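Kultix Tabletop Finish, matte, water-based
Sold by Nallwood. Ships Monday thru the end of the week.

One-part finish for desks, workbenches, craft tables, school tables. Dries flat, no gloss, no sticky feel. Comes in 9 colors plus clear. Gray is the one everybody orders so we keep the most of it.

Two sizes. Small can does one desk, two coats. Large can does a big bench with some left over for touch ups. Stock number for the large gray is 567, put that in the search box if the page is being slow.

What it goes on
Bare wood, MDF, old paint in decent shape, most laminates if you sand first. Not glass. Not oily woods like teak unless you seal them, and even then test a corner. Not for floors, please stop asking, we have the Vandirer line for floors and it's a different resin.

How to put it on
Sand with 180. Wipe down. Let it dry all the way.
Stir, don't shake. Shaking puts bubbles in and matte shows every one of them.
Foam roller, short nap. Brush only for the edges.
Thin coat. Wait 2 hours. Light sand with 320, second coat.
Leave it overnight before you set anything on it. Full cure is 10 days, go easy until then, no hot mugs and no tape.

If you get roller lines its almost always a coat that went on too thick, or a warm room. Work early in the day in summer. Maysoun Khoury in our shop does hers at 6 am and gets a better surface than the rest of us.

Cleaning
Damp cloth, dish soap. No ammonia, no scrub pads. Scrub pads will polish a shiny patch into it and the only fix is another coat. Pencil comes off with a plain white eraser. Marker comes off if you get to it the same day, after that no promises.

Sheen and color
All colors are dead flat, same sheen across the range. Clear is slightly warmer than the rest and will yellow a little on white paint. Screens lie about gray so order the sample card before you order for a whole room. Card is free, you pay the stamp.

Plain gray tabletop, blue tray at the left, both views:

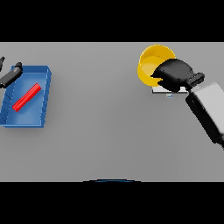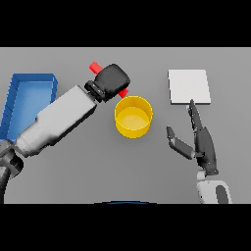
Wear
Parry, who make the resin, rate it to 2,000 rub cycles with a dry cloth. We don't have the machine for that so we are quoting thier sheet. What we do know is the front counter here. Coated in September, boxes dragged over it all day, a few scuffs by the till and that's it. Scuffs were touched up with a small brush, no need to redo the whole top.

Returns
Unopened cans, fine, send them back. Opened cans no. Custom tints no, even unopened. If the can shows up dented and leaking take a picture before you clean it up and email it over, we'll send a new one.

Frozen cans are dead cans. Don't leave it in the truck over a winter night. If it looks like cottage cheese when you stir it, it froze.

Bulk orders
Schools and workshops, ask for Nour Dabbas, she does the quotes. Tell her the total area and whether the tops are bare or painted, otherwise she has to write back and ask and you lose a day. Large pails are made to order. Lids are tight on those, get the opener, it's in the accessories section with the foam rollers.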